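Segment boundaries in two-handed recordings: a change to our tooling

Posted 25 July 2023

Those who follow the Metcombe tooling log will know that the segmenter has occupied most of my working time since December. The first version was written in a hurry, served its purpose for a while, and has now been replaced. I set out below what was wrong with it, what has been put in its place, and which questions remain open. The post is long and may be of interest chiefly to those who maintain similar software.

The task of the segmenter is easily stated. A recording arrives as two video streams, one from each hand-held gripper, together with a pose track and a jaw opening value for each side. The segmenter must cut the recording into episodes, each containing one complete handling of one item: the approach, the grasp, the transfer, the release and the withdrawal. The policy is trained on episodes and not on recordings, and a poor cut therefore does harm in a way that is difficult to trace afterwards. If an episode ends before the release, the policy learns to hold on. If it begins after the approach, the policy has no example of how to arrive.

The old method

Version one relied on the jaw opening alone. A grasp was taken to begin when the opening fell below a threshold and to end when it rose above a second, slightly higher threshold. A fixed margin of frames was then added at both ends. Each hand was processed separately and the results were merged by overlap.

On the bench at Durkel this performed adequately. The objects there were blocks of one size, the two thresholds had been chosen for that size, and the operators had been instructed to open the jaws fully between one grasp and the next. When the Pradodness recordings began to arrive, made in ordinary rooms with ordinary household goods, every one of those conditions ceased to hold.

Three faults were responsible for most of the trouble. Wide objects never brought the opening below the lower threshold, and the handling of such objects was missed altogether. Operators often closed the jaws while moving through open air, and these idle closures were recorded as grasps. Lastly, when one hand steadied a dish while the other placed something in it, the merge step produced either a single very long episode or two that overlapped by most of their length, depending on small differences in timing.

Silvia Krajčí reviewed a batch of 2,184 episodes by eye over the winter and assigned each a fault code. It was patient work and the present version could not have been written without it. Her notes also drew attention to a matter I had overlooked, namely that the fixed margin frequently reached back into the previous episode, so that the same frames were being used as the end of one example and the beginning of another.

The new method

Version two treats the boundary as a joint estimate from three signals: jaw opening, the speed of the gripper relative to the scene, and a contact score taken from the image region between the finger pads.

The jaw signal is no longer compared with a fixed value. We look instead for a plateau, meaning a period in which the opening stops changing although the commanded motion has not reached the fully closed position. A hand-held tool has no command in the strict sense, and trigger travel is used in its place. Where the trigger continues to move and the jaws do not, something is between them. The rule is independent of the width of the object, and it disposes of the majority of idle closures, in which trigger and jaws travel together until they stop.

The speed signal is used for the outer edges of the episode. We search backwards from the plateau for the last local minimum in speed and place the start there. The search may not pass the withdrawal point of the previous episode, which settles the matter of shared frames. The forward search follows the same rule in the other direction.

The contact score was contributed by Adebayo Akpan, who had developed something similar for the Danladi project. It is a small network which examines a crop between the pads and returns one number. The crop is computed from the known geometry of the fingers and the current opening, and no detection is required. The network was trained on hand-labelled crops and is deliberately modest in size, as it must run on the recording laptop while the operator is still in the room.

I was at first reluctant to include a learned component in a tool of this kind. Thresholds can be read and argued over, whereas a score must be accepted or checked against labels. The compromise we reached is that the contact score may reject a candidate grasp but may never create one. If the network fails, we lose episodes and can see that we have lost them from the count in the log.

Two hands

The treatment of two hands required more thought than the rest of the work together. We now assign each hand one of four states at every frame (idle, approaching, holding, withdrawing) and form episodes from the pair of states. Where one hand holds while the other goes through a full cycle, the episode belongs to the moving hand, and the holding hand is marked as supporting. Where both hold and both travel, the episode is marked as joint. Anything else is divided into separate episodes for the left and the right.

One complication is that each camera can see the other gripper. When the hands come close together, the fingers and bracket of the far gripper enter the near view, and the first contact network was inclined to take them for an object. Osaze Anozie proposed that the far gripper be projected into the near view from its tracked pose and masked before the crop is scored. The mask is coarse, being a padded box about each rigid part, but it is sufficient where the two pose tracks agree. Where they have drifted apart the mask falls in the wrong place, and I shall return to this.

The produce layout is the one I now use for regression checks. It has items of several sizes, a leafy vegetable with no firm outline, and a shallow tray holding a close cluster of small fruit. Round fruit lying close together is a severe test of the contact score, for the pads may touch a neighbour without gripping it. 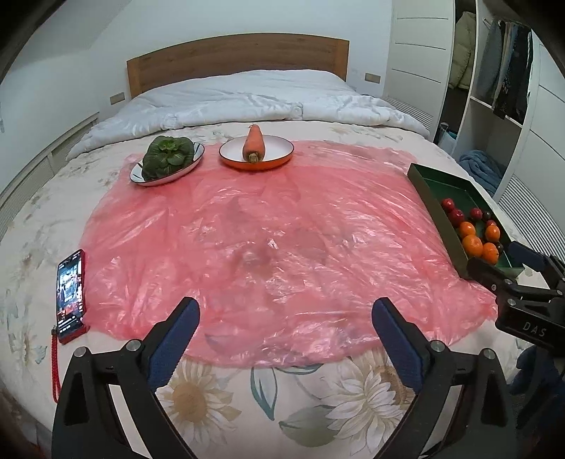
Produce layout, one hand's view, with the second gripper over the tray at right.

The translucent sheet deserves a remark, as it has an effect on the pose track. Feature points found on creased plastic are unreliable: a highlight moves with the camera, and a tracker which takes it for a fixed point will report motion that did not occur. We now weight points by how well they have agreed with the inertial estimate over the preceding frames, and points on shiny material lose their influence quickly. A printed bedsheet, by contrast, offers a good deal of fixed detail.

Lit screens are masked for a similar reason. Their contents may change independently of the camera, and a scrolling page is a most persuasive false motion.

Tooling around the segmenter

A segmenter is of little use if its output cannot be inspected, and I have accordingly rewritten the viewer. It shows both streams side by side, with the three signals drawn beneath and the proposed cuts as vertical lines. A cut may be dragged, and the dragged version is stored beside the original without replacing it. Bukola Ibrahim asked for this at the outset, on the ground that corrections are themselves useful data, and she was right to insist. We can now compute the mean correction for each fault code and see at once which rule is at fault.

Keyboard shortcuts follow the old viewer, except that the space bar plays both streams. The previous behaviour, in which it played whichever stream had last been clicked, is available as a setting.

All parameters are now held in one file, which is copied into the output folder with each run. The version number of the contact network is written to the same place. Runs made before this change cannot be reproduced exactly, and I would advise against comparing them with the new ones.

Memory use has been limited by processing recordings in windows of 2,000 frames, with an overlap of 70 frames between one window and the next. A grasp that falls across a window edge is carried over in the state record. An earlier build dropped it, and anyone who took a copy of that build should update.

Open questions

The first concerns drift between the two pose tracks. In long recordings the left and right estimates part company, and everything that depends on the relative pose of the hands, including Anozie's mask, becomes less reliable. Aligning the tracks whenever one gripper is clearly visible to the other is the obvious remedy. I have a draft of this but am not yet satisfied with the way it behaves when only a part of the far gripper is in view.

The second concerns failed grasps. At present a grasp that slips is discarded along with idle closures. Akpan holds that such attempts should be kept and labelled, as a policy ought to see how a second attempt follows a first. Krajčí would prefer to keep them out of the main set until there is an agreed label for them. I incline to the latter view for the present release and have left a flag, off by default, which retains them in a separate folder.

The third is the matter of pushing. Operators sometimes nudge an item with closed fingers to bring it clear of its neighbours, and under the present scheme no episode is produced, as there is no plateau. The motion is then attached to the approach of whatever follows, which makes some approaches appear a good deal longer than they should be. A fifth hand state would be the natural answer, although it would oblige us to revise the pair table in full.

Version two is in the shared repository under the usual name. The old segmenter remains in the legacy folder and will receive no further changes. Reports of bad cuts are welcome, and should include the parameter file from the output folder and the frame number at which the fault appears.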